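Progress report, June
Tramerby community kitchen – cold storage and pantry refit
To: Teixeira fund, small grants
From: Kieran Heffernan

Quick one this month, sorry, writing it between deliveries. Will send the receipts separately.

Where the money is. Spent so far 2,755 of the 2,795 released to us in the first payment. Biggest items were shelving, the new floor mats and the electrical work on the back wall. Remainder is going on labels and a lockable box for the cleaning stuff. No overspend. Second payment not needed until the shelving in the side pantry is signed off.

Pantry. Old shelves out, new ones up on two walls. Third wall waiting on brackets from Notmont – wrong size came, sent back, right ones promised for Thursday. Dry goods are in crates in the corridor until then, which is a pain but everything is off the floor. We now hand out 69 meal packs a week, up from 39 when we applied.

Cold storage. Freezer is in position. White chest type, electronic temperature control with plus and minus buttons on the front. Panel and instructions are both in Chinese so we have asked Jera, who supplied it, for an English sheet. Still waiting. In the meantime one of our cooks is translating the main points and we will tape them to the wall next to it. Grade 2 on the energy label.
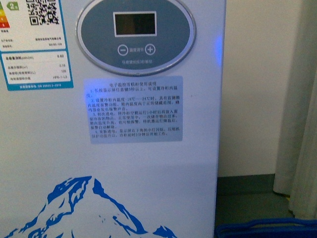
Freezer front, with energy label, control panel and the blue instruction sticker. Display dark.

Please note the sticker describes it as an ice cream freezer. We plan to use it for bread and batch-cooked portions, and I have asked Jera to confirm in writing that it will hold the temperature we need for that. Will foward the answer when I get it. No food goes in until then. Also want a seperate thermometer inside plus a paper log, checked morning and evening.

Energy. Label gives total consumption of 0.82 kWh per 24 hours. That goes in the running costs sheet, replaces the guess I put in the application.

Not done yet:
– brackets and third wall
– English instructions
– thermometer and log sheets
– allergen labels for the crates (draft done, needs printing)

Problems. Corridor is tight on delivery mornings with the crates there. Have moved the bread drop to 7:30 so it's clear before the cooks start. Seems ok so far.

Next report will have the pantry finished, and the supplier's answer on the freezer. If you want to visit, mornings are best, just ring first.

Kieran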